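Reading the label before you drink it

Our August piece on school lunches brought in more post than anything else this year, and most of it was about drinks. Several readers wanted to know how to work out what is in a bottle when the front of it tells you very little. Orestis Antoniadis ran two evening sessions on the subject at the Kevari centre this autumn, and what follows is drawn from his handout, with a few additions from the questions people asked on the night.

Start with the ingredients list and leave the front of the pack until last. In the UK, ingredients are listed in order of weight, heaviest first. If water is first and sugar is second, you are holding sugared water with other things added to it. Words like "drink" or "flavour" in the name are worth noticing too. A strawberry yogurt has to get its flavour mainly from strawberries. A strawberry flavour yogurt does not.
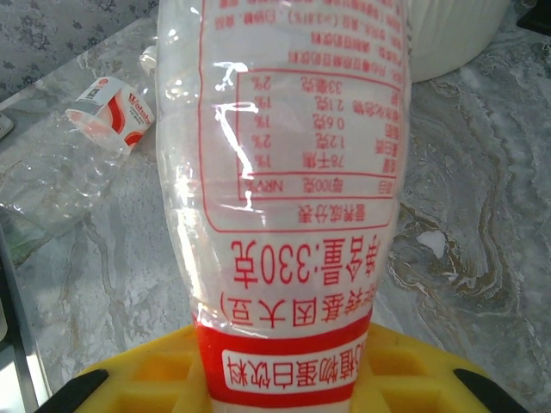
Milky drinks caused the most confusion at both sessions. People tend to treat anything white as milk, and some of these drinks are mostly water with milk powder, sugar and an acid to sharpen the taste. Others are whole milk with very little done to them. The colour will not tell you which you have. Imported bottles are harder again if you can't read the language, as with a white drink whose ingredients are printed in red Chinese characters, but there is usually a nutrition table in a ruled box and the layout is much the same from one country to the next. Look for the figures first and translate the headings afterwards. A phone will do that well enough if you hold it steady and keep the light off the plastic. Shops selling imported food here should also have put an English label on, often a small sticker on the back.

Next, check what amount the table refers to. Most give values per 100 ml, and some add a column for a serving. The serving is chosen by the maker and can be much smaller than the bottle. Thịnh Đặng brought in a drink with 15 g of sugar per serving, which sounded reasonable until he worked out that the bottle held nearly 3 servings. That came to 43 g in all, and he had been drinking one every day at work.

Two smaller points from the handout. Energy is given in kilojoules as well as kilocalories, and some foreign labels give kilojoules only. Divide by four for a rough answer in kilocalories - it comes out a little high, but it will do in a shop. Sodium is not the same thing as salt either. Multiply the sodium by 2.5 to get the salt.

Copies of the handout are at the Kevari front desk. Orestis hopes to run the session again in the new year if enough people put their names down.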